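Day two at Stotton, teaching a robot to put a hubcap on a shelf by steering it through the whole business remotely. I've done 94 goes. My shoulders have done 3043.

The wrist camera's view is mostly finger and carpet. You learn to drive by carpet.
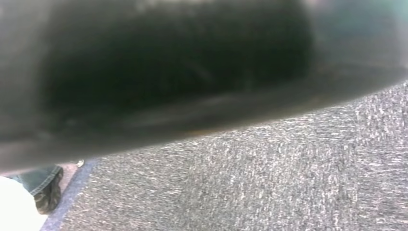 Belkadi reckons you should just grab the arm and push it through the motion by hand, way less lag and you feel when it's stuck.

Fair. We tried that in August — lovely smooth demos, all of them with my elbow in the shot. Back to remote it was.

Cunix wants 278 clean runs before anyone's allowed to say the word "training". A run where I hesitate counts as unclean. I hesitate before ordering toast.

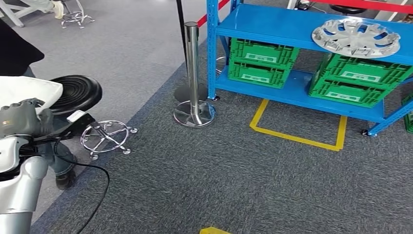

Hubcap, shelf, crates. The office at Stotton, 21 Jan 2025.

Anyway, the robot will copy whatever I do, including the little wobble at the end. Sorry in advance, robot.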